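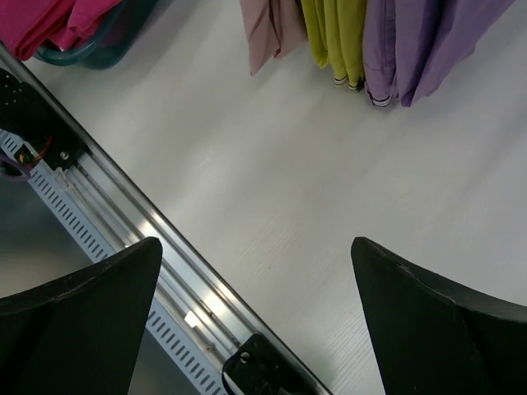

White tabletop with a faint wood-grain finish.

Storm Claims Backlog: Progress Report to the Weder Fund, April

The backlog at the start of the grant was 1,005 open household claims. Monano staff have now made first contact with every policyholder on the list. Most of the remaining files are waiting on repair estimates.

Nistel delivered the shared claim form 2 weeks behind schedule. It is in use at all 3 offices. The Szénási office asked for a separate field for temporary housing costs, and that change is still open.

Spending is within budget except for postage. We request approval to move 20 hours of unused training time to phone support. A reply by Friday would let us set the May schedule.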